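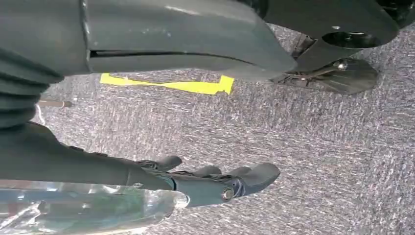
FOR IMMEDIATE RELEASE

29 Jun 2026

Plelen Removals asks moving firms to show what their "fixed price" covers

RORVILLE. Plelen Removals, a household moving company working between Rorville and Plostlow, today put its full price list and contract terms online and called on other movers on the route to do the same. The company says the words "fixed price" have been stretched so far that customers should stop trusting them, including when Plelen uses them.

The call follows a review of 203 written quotes that customers had collected from other movers and passed to Plelen while shopping around. Every one of them used the word "fixed" or "guaranteed" somewhere on the first page. Only two set out every charge that could be added on moving day.

Plelen does not claim this is a scientific study. The quotes came from people who were already comparing prices, and they cover one route. The company also has an obvious interest in the result, and readers should bear that in mind. Even so, it believes the wording speaks for itself. Common extras left to the small print included stairs, long walks from the door to the truck, waiting time for keys, and taking apart beds.

"We have all read the ads. Stress-free, hassle-free, no surprises," the company said in a statement. "Moving is stressful, and there are usually surprises. The question is who pays for them, and most quotes are written so that you can't tell until the truck is in your driveway."

Plelen is just as doubtful about online calculators that price a three-bedroom home from a few clicks. Its own calculator, launched two years ago, gave one customer a price of $761 for a job that ended up costing $791 once a piano came to light. The company took the calculator down in June. It now quotes only after a home visit or a video walk-through, and it admits this is slower.

Under the new terms, the price on a Plelen quote can change only if the customer adds items, changes either address, or moves the date. Waiting for keys is free for the first hour and charged at a printed rate after that. Stairs are priced before booking. Storage is quoted by the week, with the handling charge for getting goods back out shown on the same line.

The terms also cover insurance, an area where Plelen says the word "covered" does a lot of work. Basic cover pays by weight, so a light but costly item may bring very little. Customers will be asked to sign a plain one-page sheet saying which cover they picked and what it leaves out.

The contract was rewritten with Tănase, a small firm in Plostlow that edits consumer paperwork. Tănase was paid for the work and has not endorsed the company's service. Plelen has not applied for any award or seal in connection with the change and does not plan to.

Customers holding a quote from any mover are advised to ask for a list of possible extra charges in writing before paying a deposit. A mover that will give the list only over the phone has not given it.

Price lists and terms are available on the Plelen website and on paper at the Rorville office.

Media contact: Press desk, Plelen Removals, Rorville

END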